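## 4. Recogida de demostraciones

La sección anterior daba por supuesto que el conjunto de datos existía y que era homogéneo. Ninguna de las dos cosas se consigue sin discusión, y la literatura suele despachar el asunto en un párrafo. Dedicamos este apartado a describir cómo se obtuvieron los ejemplos con los que se entrenó la política Releck, en parte por transparencia y en parte porque dudamos de que los resultados de la sección 6 puedan interpretarse sin conocer estos detalles.

### 4.1. Protocolo

Se grabaron 900 episodios de manipulación bimanual con vajilla y objetos pequeños de mesa. Tres operadores se repartieron las sesiones. Cada episodio parte de una disposición distinta de los objetos y termina cuando el operador lo da por concluido con un pedal. El criterio de éxito lo aplica el propio operador en ese momento, práctica habitual que nos parece difícil de defender: quien ejecuta la tarea es también quien la califica, y lo hace con prisa por pasar a la siguiente.

Para medir el alcance del problema, Hrvoje Popescu volvió a etiquetar a ciegas una muestra de 100 episodios. Los desacuerdos se concentran en los casos en que un plato queda apoyado sobre otro. El manual de anotación de Lultolo, que adoptamos sin cambios, no dice si eso cuenta como apilado, como mal colocado o como estado intermedio. Mantuvimos las etiquetas originales para no romper la comparación con Koech, y dejamos constancia de que no estamos convencidos de que fuera lo correcto.

### 4.2. ¿Diversidad de qué?

Se suele afirmar que variar la posición inicial de los objetos basta para que el modelo generalice. Nuestros datos no permiten sostenerlo. La posición cambia de un episodio a otro, pero la mesa, la iluminación y el punto de vista de la cámara fija son siempre los mismos. Un modelo que aprendiera a reconocer la veta de la madera obtendría buenas cifras en validación, y no tenemos forma de descartar que algo así ocurra en parte.

Tampoco está claro que tres operadores equivalgan a tres fuentes independientes de comportamiento. Los tres aprendieron con el mismo tutorial, y al cabo de unas semanas sus trayectorias se parecían más entre sí que a las suyas propias del primer día. El análisis de duración por episodio (véase el apéndice B) apunta en la misma dirección. Retiramos las sesiones de agosto, grabadas con otra calibración de las muñecas, aunque una parte de la diversidad se perdió con ellas.

### 4.3. Oclusiones

La vista fija plantea una dificultad añadida. Las pinzas tapan con frecuencia aquello que están a punto de manipular, de modo que la observación resulta más pobre cuando la acción exige más precisión. En la figura 1 los dedos de la pinza izquierda ocultan la parte superior del objeto verde azulado situado sobre la pieza oscura rectangular, y el extremo del brazo derecho cubre parcialmente el objeto amarillo pálido del recipiente negro. A ello se suma el desenfoque del brazo derecho hacia su extremo. 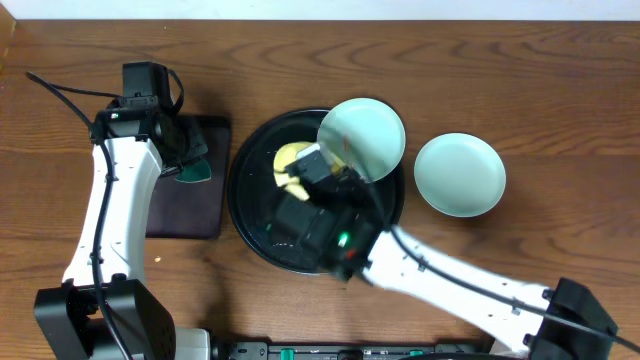 Zelbridge, diciembre de 2022

**Figura 1.** Los dos brazos sobre la mesa de trabajo, vistos por la cámara fija. Uno de los platos verde menta se superpone al borde del recipiente negro; el otro descansa directamente sobre la madera.

Conviene no extraer demasiado de un fotograma. Sirve para mostrar que el solapamiento entre plato y recipiente, origen de buena parte de los desacuerdos de 4.1, puede aparecer junto a una oclusión en la misma observación. No dice nada sobre la frecuencia con que esto sucede ni sobre su efecto en la política aprendida. Intentamos estimar lo primero con un detector de visibilidad y abandonamos el intento: el detector confundía los cables negros con el borde del recipiente.

Una cámara en cada muñeca habría aliviado la situación. Las descartamos por compatibilidad con los datos previos de Koech, decisión que hoy nos parece discutible. Los resultados que siguen deben leerse como los de un sistema entrenado y evaluado bajo las mismas limitaciones de observación, circunstancia que tiende a favorecerlo.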